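I finally got my grandmother's recipes off that wheezing old computer, all 184 of them!
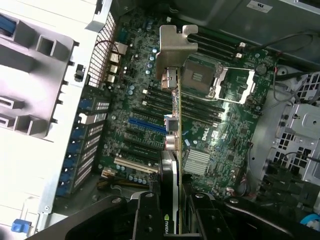

NVIDIA card and a Dell tower, lid off.

Ghada Geagea from Centhorpe wrote to ask about the lentil soup – yes, it's in there, and yes, it really takes 50 minutes. Don't rush the onions. 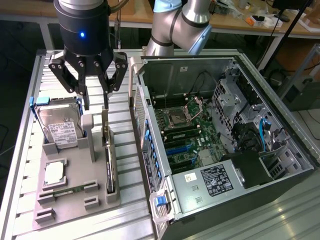
Slim drive, standing up.

Next I want to sort the desserts, which Grandma filed under "Sunday" for some reason,

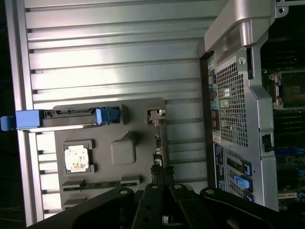 and then type up her notes in the margins (half of them are complaints about my uncle).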